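**Gusonier grant, progress report: two-arm plate wiping (Stanholm bench)**
23rd March

We're really pleased with where the work stands! Since February the team has recorded 112 demonstrations of the plate task, and the policy now trains on all of them.

The setup is simple on purpose: two arms, a round tray, plates and a sponge. Arka, our learning method, takes in the head view and the wrist views together. The close views matter most when a plate is tilted and the pink smear is small. 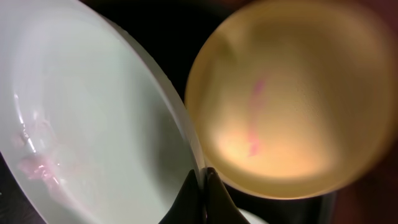
*Fig. 1. Wrist view: pink residue on a tilted plate.*

Most of the layout work went into the tray. Plates start out on it, close together, and the left arm handles the sponge.

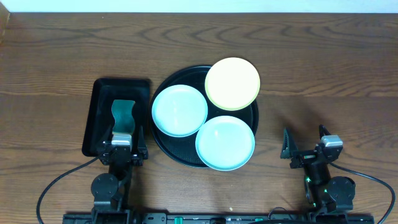 *Fig. 2. Three plates on the round tray, sponge in the left gripper.*

Glare was our big headache (it still is, a little). Bright reflections can look a lot like something left to wipe, so we added 30 demonstrations under harder light, and the false wipes dropped right away.
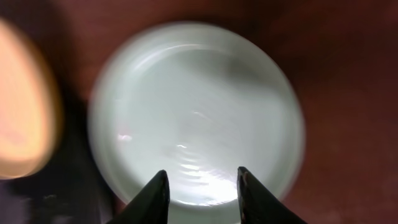
Photo: Myung wrist camera, Stanholm

Working with both arms at once is the part we're most excited about. We compared 2 versions of Arka, and the one that shares a single plan across the arms had far fewer stalls. 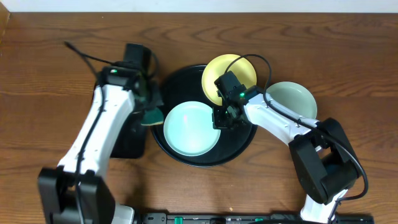
*Fig. 3. Both arms at work over the plates.*

Next up: 7 new plate layouts, then a full test on plates the policy hasn't trained on. Spending is on plan.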